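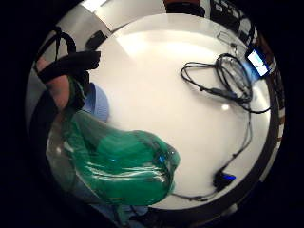 ## Handout 7: Clearing and Packing a Shared Table

Course 2806, Workplace Organization
15 Apr 2018

Read before the practical. Bring the Fendley workbook, open to the section on small items.

### What the unit covers

Small round tables collect things. They have no back edge and no corner to push a pile into, so items drift toward the rim. A white glossy top has one advantage: crumbs and stray ties show up well, except under a strong ceiling light, where you may need to look from the side.

Most of the time goes to two materials, thin plastic bags and black cables.

### Bags

A thin green bag, the see-through kind, is fine for sorting. You can make out the shape of what's in it without opening it.

- Lift the bag clear of the table before you move it. Dragging it catches connectors.
- Gather the neck in one hand and let the rest hang.
- Don't knot a bag you will reopen in the same session. Twist it and tuck the end under.
- Empty bags are flattened, folded in thirds, and put back in the drawer.

Sesel uses color for sorting (green for keep, clear for discard). Uçar sorts by label only. Either is acceptable in the practical, but say which one you are using on your sheet.

### Cables

A tangle usually has a tight part and a loose part. Start with the loose loops. Pulling at the knot makes it smaller and harder.

1. Find out whether any cable still runs to a device. Follow it by hand all the way.
2. Move a device near the rim toward the center before touching the cable.
3. Unplug at the connector, never by the cord.
4. Open the long loops first, then work back to the coils.
5. Wind each cable loosely and tie it once.
6. Label it before it goes into a bag.

Cables longer than 15 feet go on the wall hooks, not in bags.

### Terms

**Live item:** anything still connected. It stays on the table until last.

**Parked item:** something set aside with no decision made. Parked items are written down.

**Braritz order:** large, then soft, then corded. We will follow it in class, though with a table this small the first step is often skipped.

### For next time

Clear one table at home or at work and write half a page on the order you used. Put form 2223 on top. The November version of the form is out of date; please don't use it.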